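Chapter 12
Residues in Packaging and the Washing of Containers

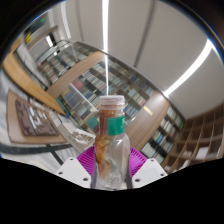
Figure 12.1 A clear plastic bottle with a screw cap. An orange-brown residue coats part of the inner wall from the neck downward.

12.1 Introduction

Every container that has held a liquid keeps a part of it. The part that stays behind after normal pouring is called the holdup. It depends on the thickness of the liquid, the shape of the container, the material of the wall and the time allowed for draining. Chapter 11 treated flow through openings under steady conditions. In this chapter the flow is slow, the layer is thin, and the rate changes as the layer drains.

Holdup matters in two ways. The first is loss of product. In the Trererwood filling trials, 388 bottles of a thick sauce were emptied by hand and weighed, and the mean holdup was almost 3 percent of the filled weight. The second is the load that residue places on washing and recycling. Sugar, oil and coloring matter left on the wall pass into the wash water and must be removed from it before the water can be used again.

12.2 Terms used in this chapter

Film. A continuous layer of liquid on the wall.
Streak. A film that has broken into separate bands as it drained.
Deposit. Residue that has lost enough water to stop flowing.
Drain time. The time between turning the container over and the last drop counted.

A film and a deposit call for different treatment. Many films can be removed by a cold rinse. A deposit must first take up water again, and the soaking step usually sets the length of the wash cycle. The plant at Cestcombe, described in Section 12.6, uses 2 soaking tanks for this purpose.

12.3 Effect of container shape

Liquid drains last from places where the wall changes direction. In a common bottle these are the shoulder, any molded ridges, and the corner where the wall meets the base. A wide shoulder angle increases holdup when the bottle is stored upside down. Ridges add stiffness and allow a thinner wall, but each ridge holds a small ring of liquid. The designer must weigh the plastic saved against the product lost. Table 12.1 gives values for the Lemieux series of test bottles, which differ only in shoulder angle and ridge depth.

The draining of a film on a flat upright wall is taken up first. The result is then corrected for curved walls.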